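Bridge club news: changes to the January pairs

The January pairs will run over two evenings this year instead of one. Entries were up last time and the single session went on until nearly midnight, with the last two rounds played by people who should have been in bed. Splitting it means 29 boards on the first evening and the rest on the second, with scores carried forward.

Play starts at 7.15 p.m. on both evenings. Please be seated by ten past so the movement can be set without reshuffling the tables. If your partner can't make the second session, you may bring a substitute, provided you tell Cremilda Lacerda before the first session begins. A pair that changes partners halfway through will still be scored but can't win the Ammann Cup.

The entry fee is £2 a head each evening, payable at the door. Tea and coffee are included. Car parking behind the hall is free after six.

A word about systems. Most of the arguments last year came from conventions that one side hadn't written down. Every pair needs a completed card on the table, and it should say plainly what your opening one no trump shows, what you play over it, and whether your two-level openings are weak or strong. If you play a transfer, your partner should announce it. If you have agreed nothing and are guessing, say "no agreement" and leave it there.

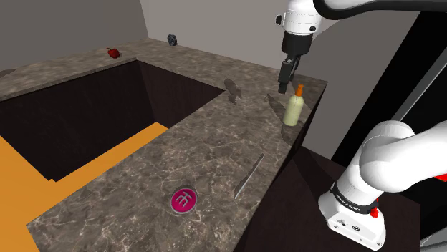 Slow play is the other thing we were asked to look at. Each round of three boards has a time limit of 22 minutes, with a warning when there are five minutes left. A table that hasn't started its third board by the time the round ends will take an average on it. Both pairs get the average unless one of them is plainly at fault, in which case the director decides. Lindalva Tavares is directing both evenings and her ruling on the night stands. Appeals can be made in writing afterwards – there is a form in the folder by the scorer's desk.

We are also trying new bidding boxes on half the tables. The old ones have lost so many pass cards that some players have been tapping the table, and that led to at least one auction where the opponents disagreed about who had passed. If you find a box with cards missing, hand it in at the end of the round and take one from the spares.

For newer members, the Jumar beginners' table will carry on as usual in the small room on both evenings. There is no fee for this and no need to bring a partner. The first hour will be on responding to one of a major, mainly when to raise straight away and when to show your own suit first. Hands are played afterwards and you can stop to ask questions.

Results will be posted on the noticeboard and sent by email the next morning. Please check your own scores against your card and report any mistakes before the second session, as they can't be changed once it has started.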